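Fluvby Folding Chess Set

Item 452 – Board games and table games

The Fluvby is a chess set for people who want one board at home and do not want to store a separate box for the pieces. The board is made of wood and folds in the middle. When it is closed it becomes a flat case, and all thirty-two pieces go inside. It fits on a bookshelf between larger books or in the drawer of a normal desk.

We have sold this set in our shop for a long time, and over 599 of them have gone out to homes, schools and two chess clubs. Syahrul Tuhumury chooses the wood for each group of boards and checks every hinge by hand before packing.

What you receive

One folding board with brown border, cream and brown squares
16 light pieces and 16 dark pieces
One cotton bag, if you prefer to keep the pieces outside of the board
A small sheet with the rules in English and Indonesian

Details

Closing: metal clasp at the front
Finish: clear matte oil
Weight with pieces: 791 grams
Country of making: Indonesia

The colors of the wood are natural, so your board can be a little lighter or darker than the one of your friend. We do not consider this a fault. If you order two sets for the same room, please write it in the order note and we will try to choose boards which are close in tone.

Care

Wipe the board with a dry cloth. Please do not use kitchen spray, because it makes the oil dull. Once or twice a year you can put a very small amount of furniture oil on the border and leave it overnight. Keep the set away from heaters – the two halves can bend, and then the clasp will not meet well.

Spare pieces

A lost pawn is not a reason to buy a new set. We keep single pieces in both colors under item 174. Tell us the name of the piece and the color, and we send it in an envelope. Kings and queens take a few days longer, as we make them in smaller numbers.

Delivery

Orders go out from the Tuhumury workshop with Pavport. The box is plain cardboard with paper filling inside. In November and December please order early, the post is slow in these months. You can return the set within thirty days if all pieces are there.

Setting up goes faster if you finish one color before you touch the other. Turn the board so that each player has a light square in the right corner, and begin with the back row. Keep the dark pieces in a heap on the table to the left of the board while the light ones take their two rows along the near side, and your hand always knows where to go. Children learn the places of the pieces quickly in this way – after a few evenings they do it without the sheet.

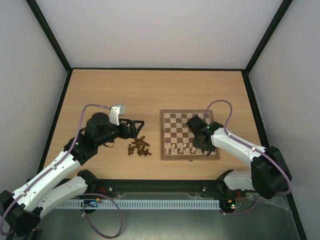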